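Fonport firm puts staff on gripper work ahead of robot packing line
June 26, 2018

By Emrys Jarman

Staff at Turell, the Fonport parts and cash-box supplier, have been spending part of their shifts with a gripper in each hand as the company gets ready to bring robot arms onto its packing line in January.

The work is done upstairs on the mezzanine, at a long white table. One person at a time, two handheld grippers, a box to work on. What the hands do gets recorded and goes to Lindqvist, the automation firm supplying the arms, which uses it to teach them the same moves. 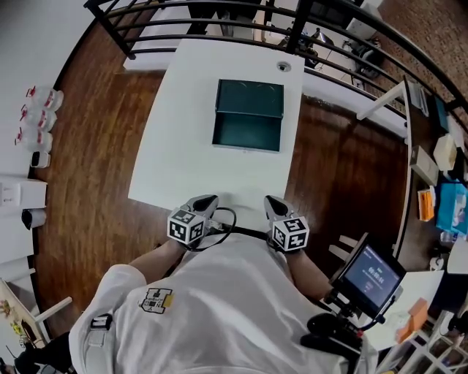

Turell wants 3000 recordings before the arms are switched on. It had 347 at last count. Opening and closing lids is first on the list, then loading trays, then the fiddly stuff – keys, paper inserts, labels.

The company employs 185 people at Fonport. Managers told a staff meeting last week that no jobs would go in the first year, but packing shifts will be reorganised and the night crew gets smaller. Anyone moved off nights keeps there current rate until the next agreement. After that, no promises yet.

Reaction on the floor is mixed. Some packers put their hands up straight away for the gripper work, which is paid at the higher trainer's rate and gets them off the line for half a shift. Others want to know why they should be showing a machine how to do their job.

"You slow right down," said one packer, who asked not to be named. "Twelve years I've been closing lids without thinking about it. Now I'm thinking about it. My wrists notice too."

Sore wrists and forearms have come up more than once. Sessions were an hour long to begin with and have been cut to 40 minutes, with a break after each. The union has asked for that to be put in writing and for a say in who owns the recordings once the contract with Lindqvist runs out.
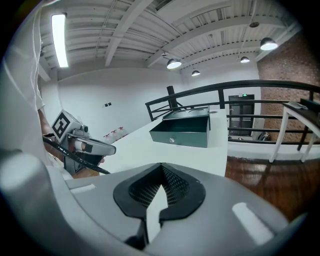
The upstairs work table at Turell, with a green metal box set out between the grippers and the railing.

Turell's other site, at Calow, will not get arms for now. Packing there is mostly one-off orders and the company says the numbers dont stack up.

At Fonport, 2 arms are planned to start, both on the day shift, with a packer beside them to clear jams and check every tray. Those jobs will be advertised internally first. Training dates are still to come.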